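Grurunora Community Help > Home and Hobby > Small Spaces

How do you keep a hobby going when your only table is the dinner table?

maplecounter
Posted 2020-11-08

Hi all! I picked up a Skimen 258 sewing machine at a yard sale in June. It's a heavy old thing and I love it, but it sticks when I turn the handwheel and the stitch dial doesn't do much. I want to clean it up myself over the winter. I've got the manual (a scan, kind of crooked, but readable) and a set of screwdrivers.

My problem is space. We're in a one-bedroom in Shen and there is exactly one table, and two people eat at it every night. So every time I start, I get the bottom cover off and a few screws out, and then it's time to cook and I have to sweep the whole business into a shoebox. Next time I open the box I have no idea what came from where. I've already got one washer I can't place.

So how do people do this? I'm not looking to buy a workbench, there's nowhere for one to go. The closet is full and the balcony is damp. Also, my partner is being patient about the smell of machine oil, but I don't think it'll last till spring.

Oh, and the tabletop is soft pine and it dents if you look at it wrong.

tinbutton

You need trays. Cookie sheets with a lip work great, just don't bake on them after. Work on the tray, slide it on top of the fridge at dinner. Done.

For the smell, open a window.

threadbarefoot

I did three winters of this in an apartment smaller than yours, so here goes, sorry it's long.

First thing, quit doing the whole machine at once! I know it's tempting to get it all apart and see everything. But if you only have two hours between getting home and eating, pick a job that fits in two hours with the cleanup counted in. One evening I'd do the bobbin area and nothing else. Next time, the feed dogs. If I finished early I put the cover back on and stopped, even if I was dying to keep going.

Second, take pictures before every single screw. I don't care if it feels dumb. My phone has something like a whole album of the underside of one machine, and it saved me when I got to the tension assembly and had a spring that would go in two different ways.

Third, bag things by step and not by type. I used to put all the screws together because it looked neat, and neat was useless. Now it's one sandwich bag per step with a slip of paper in it, like "bottom cover, 2 long" and a page number from the manual. The bags go in the shoebox in order. You can keep your shoebox!

About the pine table. I'd put down something soft with a bit of weight to it. A towel is bad, the loops grab screws and you get lint in the oil. Old newspaper is fine for the greasy part but things slide around and it tears. I like a plain gray cloth best. Metal shows up well on it, small stuff doesn't bounce off and go under the stove, and when it's dinnertime you fold in the corners and carry it off. It does get creases, which I've stopped fighting. If yours bugs you, iron it or stick a thin board under there. 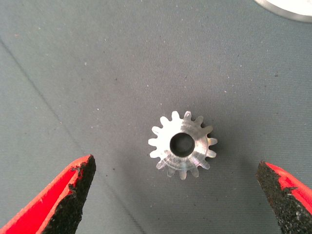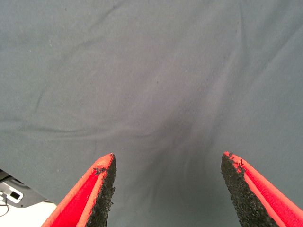
Plain gray cloth in both, with a small metal gear on it in the first.

For the smell, put less oil on. A drop at each oil point is plenty, and wipe up what runs. Keep the dirty rags in a jar with a lid and get them outside when you can, laid out flat to dry before you throw them away (balled-up oily rags can be a real fire risk with some oils, so check the bottle). Changing from whatever I had to plain clear sewing machine oil made a big difference too. And don't use cooking oil on the machine, please. I've cleaned up after that once and it sets like varnish.

Your mystery washer: look at the parts drawing in the back of the manual and check under the presser foot lever. Mine was from there on a Drirkis, which is a different make, so no promises.

maplecounter

Thank you both! Cookie sheet is on the fridge as of tonight and it fits, barely. I had been doing the "all screws together" thing, so that explains a lot. I'm going to start over with just the handwheel and bag as I go. Washer still homeless, will check the lever.

quietkettle

Coming from the model train side, but it's the same fight over the table. We set a rule at our place: hobby stuff is off by six, and whoever is cooking doesn't have to ask. Cut down on the arguing a lot. I also got a cheap folding tray table and it lives behind the couch. Too wobbly for a whole sewing machine, I'd say, but good for sitting and cleaning parts with a toothbrush while the TV's on.

Does your Skimen have the metal bobbin case or the plastic one? If it's plastic, keep solvent away from it.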